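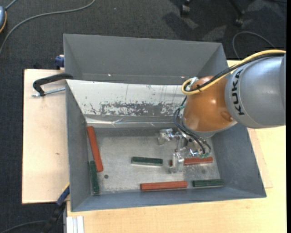 Porkano Color Words

Free-text color names typed by people looking at a plain swatch on their own screen. One swatch, one text box, no hints. English only.

Last updated Sep 30, 2023. Older copies from May have the broken apostrophes, please re-download.

What's in it

colors.csv — the main table, 2611 rows, one row per answer
swatches.csv — the 300 swatches with hex values
merges.csv — spelling merges, see below
notes.txt — stuff I kept forgetting, badly organized

Columns in colors.csv

row_id — integer, has gaps, leave them alone
swatch_id — joins to swatches.csv
raw — exactly what was typed, caps and all
clean — lowercase, trimmed, spelling merged
basic — one of the eleven basic color words, or blank
screen — phone, laptop, other
round — 1 or 2

Blank in basic means I couldn't decide. Does not mean missing. If you need missing, look for an empty raw.

Where it came from

Round 1 was a sign-up page passed around the Gredwood knitting and dyeing forum. Lots of people who know yarn names, so expect "heather", "oatmeal" and "petrol" way more often than you'd get off the street. Round 2 was a link on the Zovodberg town library homepage, more mixed crowd, shorter answers. Keep the rounds apart if you care who is answering. I mostly didn't, and then regretted it.

No ages, no locations, no emails kept. Answers that had somebody's name in them were dropped before release.

Cleaning

Spelling merged by hand. grey and gray both become gray. "turqoise", "turquois", "torquoise" all go to turquoise. Left alone: "greenish", "green-ish", "kinda green". Those seem like different things to me, merge them yourself if you dont agree.

Two-word names keep the order they were typed in. "reddish orange" and "orangish red" are NOT the same and I got burned on that in the first version. Same with "blue green" and "green blue".

Jokes kept. Yes, even the rude ones, there are 56 of them and they are flagged in notes.txt by row_id. Filter before using in a classroom.

Known problems

Screens were not calibrated. Night mode was on for an unknown number of people, all the pale blues are suspect.

Dark greens are a mess. "forest", "bottle", "hunter", "pine" and "dark green" land on the same few swatches with no pattern I can find. The basic column says green for all of them except a handful that people called black.

Anything near brown/orange — the basic column was my call. Somebody else would of split it differently.

swatch_id 2000 is the test swatch (mid gray). It's in colors.csv, not in swatches.csv, so a strict join drops it. Thats fine, you want it dropped.

Loading

UTF-8, comma separated, quotes around raw only. Some raw answers have line breaks in them, so don't read it line by line. Use a real CSV reader.

Spreadsheet programs like to turn hex values such as 000000 into a plain 0. Import that column as text.

Good for

Naming studies, teaching, toy classifiers, arguing about teal.

Bad for

Paint matching, anything medical, claims about how English speakers in general name colors. The sample is way too knitting for that.

Related

The Charpentier list does the same thing with printed cards under daylight lamps. Smaller, much cleaner. Column names don't match ours, there is a mapping at the bottom of notes.txt.

License

CC BY 4.0. Credit "Porkano Color Words" and say which round you used.

To do

finish the mapping for round 2
redo the pinks
add a checksum file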